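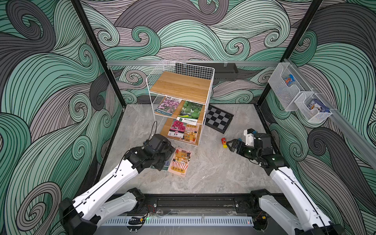
Perception and planning weekly, Tuesday, 21 July 2020. The meeting opened with the segmentation failures on the shelf cell, carried over from last week. Lebrun reported that the depth filter in the Utus perception stack still drops thin shelf members and merges whatever lies behind them into one surface. The white wire mesh of the three-level unit is the worst case, and the wave-pattern wallpaper behind it adds false edges to the stereo match along the back and side walls. Flat packets on the middle shelf are detected as part of the shelf plane unless the color channel is weighted up. It was agreed to treat the shelf as a known model and subtract it before clustering, in place of further filter tuning.

Present: Séverine Lebrun (chair), perception, planning, controls, tooling. Apologies from the Quintana site.

1. Minutes of the previous meeting
Accepted with one correction. Under item 4, "joint limit" should read "joint velocity limit".

2. Perception
2.1 Shelf model. A mesh of the unit exists but does not include the taller wire-grid panel at the back. Tooling to add the panel and export at reduced resolution. The pose of the unit will be refined at startup by registration against the top board, which is solid and gives a clean return.
2.2 Flat items. Cards and seed packets lying on the floor return a height below the noise threshold. Perception proposed a second detector working on color only, with the floor plane supplied as a prior. Controls asked whether the marble pattern on the floor would cause false detections. Perception does not know yet and will run the detector on recorded data with no items placed.
2.3 Checkerboard mat. The extrinsic calibration routine picked up the black and grey mat as a calibration target and reported a valid solution. Lebrun considers this a serious fault, as the solution was written to the configuration without a prompt. The routine will check square size and board dimensions before accepting a target, and will no longer overwrite an existing calibration unless a flag is set.
2.4 Wrist camera. Image timestamps lag the joint state by 55 ms. The lag is constant and will be compensated in the driver. The value goes in the configuration file and is not to be hard-coded.

3. Planning
3.1 Both arms are now planned in one joint space when their goal regions overlap, and separately otherwise. Median planning time for the combined case is 305 ms on the Zendosthorpe machine. Planning considers this acceptable for pick and place but too slow for replanning during motion.
3.2 Low approaches. Reaching the bottom shelf brings the gripper close to the floor, and the planner rejects most approaches because the camera module is enclosed in an oversized collision box. Planning will replace the box with a convex hull. Controls asked that the cable be included in the padding. Agreed, with padding on the cable side only.
3.3 Hanging baskets. The two baskets on the side wall are not in the collision scene. Until they are added, the right arm is restricted by a keep-out volume. Planning to add them as fixed objects, contents excluded.

4. Control
4.1 Version 3 of the impedance controller has been merged. Stiffness is ramped on mode change, which removed the step seen in the torque log.
4.2 The gripper driver reports "closed" on timeout as well as on contact. With a card or packet between the fingers the two states cannot be told apart. Controls will split the status into separate codes. The Drondovura interface must be updated in the same release or it will reject the new codes.

5. Tooling
5.1 Log replay now runs at recorded speed with both arms. Almost all missing frames were traced to the disk writer, which blocked on compression. Compression has been moved to a separate process.
5.2 Naming of frames. The convention from March is still not followed in the right-arm description file. Tooling to rename and to add a check to the build.

6. Actions
Perception: shelf subtraction, color detector test, calibration target check.
Planning: convex hull for gripper camera, baskets in collision scene.
Controls: gripper status codes, timestamp compensation in the camera driver.
Tooling: back panel in shelf mesh, frame names, build check.
Lebrun: agree release date with Drondovura.

7. Any other business
Planning asked for write access to the shared configuration repository. Granted, subject to review by 2 people per change.

Next meeting at the usual time. Item 2.3 to be taken first.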